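Looking After the Gripper: My Semester Project Report
Robotics Workshop, final write-up, 12/9/18

When we picked projects I wanted the one with the big arm, like everybody else, and I got the hand-held gripper. I was a little grumpy for a week. Then I took it apart and had such a good time that I forgot to be grumpy (and I also forgot which screws went where, but more on that later).

My job was to set up one Drarnar hand-held gripper, keep it running all semester, fix whatever broke, and write down enough that the next student doesn't have to start from zero. So this report is partly a report and partly me leaving notes for you, next student. Hi!

What I started with

The gripper came to me in a Matlala parts case with one finger mounted and the other in a sandwich bag. The finger that was on there sat crooked. I figured the mounting plate was warped, so I spent two whole afternoons trying to shim it with bits of index card. Wrong! The plate was fine. One screw was too long and hit bottom before the plate was snug, so it felt tight when it wasn't. I swapped in the shorter screw and the finger sat flat right away. I now keep the long ones and the short ones in separate jars with tape labels, and I'd beg you to do the same.

Lining up the fingers

I tried three ways of doing this and only liked the last one. First I lined them up by eye, which looked great until I closed the thing and the left tip slid over the right one. Then I clamped both fingers to a ruler, but the ruler flexed. What finally worked was closing the fingers very gently on a feeler gauge, leaving the screws a half turn loose so the plates could settle where they wanted to, and then tightening in a criss-cross pattern. Go a little at a time. If you crank one screw all the way down first, the plate walks and you're back at the beginning.

After that I opened and closed it 20 times and checked the tips again. If they still met, I called it done.

The ribbed pads

Lint was my biggest enemy, hands down. The ribs on the pads fill up with fuzz, and once they're full the pads get slick and cloth just slides out. I first cleaned them with a paper towel, which left its own fuzz behind (great job, me). A soft toothbrush going along the ribs is much better, then a damp cloth, then let them air dry before you use them. Don't brush across the ribs. I did that on my first set and tore a little corner off.

I kept a log of open-and-close cycles. My plan was to brush the pads every 500 cycles, and that turned out to be way too long for terry cloth. I dropped it to 300, then 200, and at 200 the slipping pretty much quit. For smooth stuff like cardboard you could stretch it a lot longer, but I didn't test that enough to give you a number.

Checking it on cloth

A gripper that closes nicely in the air can still be lousy on a table, so my last check was always on green cloth on the light wood desk, with the two fingers held apart near the front of it before closing.

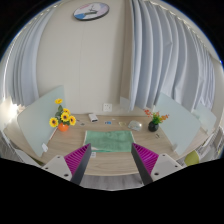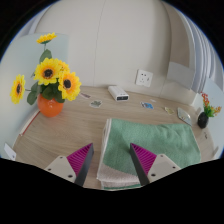

What I look for at this point is whether both tips come down to the same height. If one touches the wood early, that side drags and the cloth bunches up toward it. My fix was going back to the mounting screws every time, and every time I hoped it would be something else. I also learned to come in slow and low, with my elbow resting on something, or my own wobble ruined the check and I blamed the hardware for it.

The repair in March

I should have put this earlier, but the one real breakdown was back in March, when I was only helping out with the kit. The left finger started to click at the end of its travel. I oiled it (don't!), and the oil picked up dust and made it worse. The real problem was a crumb of old glue stuck in the slide. I picked it out with a toothpick, wiped all that oil off, and the click was gone.

Stuff I'd still like to do

The Drilteo thread locker we have is too strong for these little screws, and I stripped one head getting it loose. Somebody should find a weaker kind. The spare pads from Livora fit, but they need the back edge trimmed a hair with a sharp knife, and I only got one pair done. The second pair is in the case, in the bag with the blue clip, along with the toothbrush and my cycle log.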